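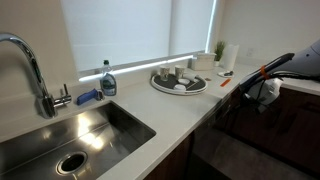 The Altdale post office opens its back rooms to the public once a year, in June, and I have lived 20 minutes away for long enough to run out of excuses. So I went.

Parking is in the lot shared with the bank and the dry cleaner, and both of them had put out signs saying the parking was theirs. I left the car at the gas station and bought a coffee I didn't want to make it legal.

The tour starts at the counter, on the side you already know. There were maybe a dozen of us, mostly retired, plus a boy in a mail carrier costume who clearly outranked everybody. Our guide was Clive Parsons, who has been on the window for years and once sold me the wrong stamps for Canada. He didn't bring it up, so I didn't either.

Then the door by the passport desk opens and you're in. I had pictured something grand back there, with conveyor belts. What they have is a long room with a low ceiling, a radio playing country music, and a lot of carts. The town's letters don't get sorted in town anymore. They ride out to the big plant at Plosholm in the evening and ride back before dawn, even if you are writing to the house next door. I asked how far a birthday card to my neighbor would travel, and Clive said 52 miles. It takes me forty steps, but then I'd have to talk to him.

The carriers' cases are the best part. Each one is a wall of narrow slots, one for every address on the route, in the order the truck goes by. One of the carriers let us try filling a case with dummy letters. I managed 3 before I gave Pelupessy Lane a letter for Pelupessy Court, and I was asked, kindly, to let the boy have a turn. He was faster.

We also saw the parcel cage, where the Saturday catalogs used to go and where the dog food now lives. In December they get more than 3,000 packages a day, and they stack them in the break room, on the break table, and for one bad week in the men's room. The scale back there is a Clillier, older than I am, and still trusted over the new one. Someone had taped a note to the new one that just said "no."

Question time went the way you'd expect. A man in a golf shirt wanted to know why his mail comes at four when it used to come at eleven. A woman wanted to know about the blue box that used to stand outside the pharmacy – it was hit by a van, twice, and after the second time they took the hint. I asked whether the lobby would ever get its second window back. Clive looked at the second window for a while and said they had asked.

There were cookies afterward, and a free bookmark. On my way out I stopped to mail a letter, and the line was nine people long with one clerk on.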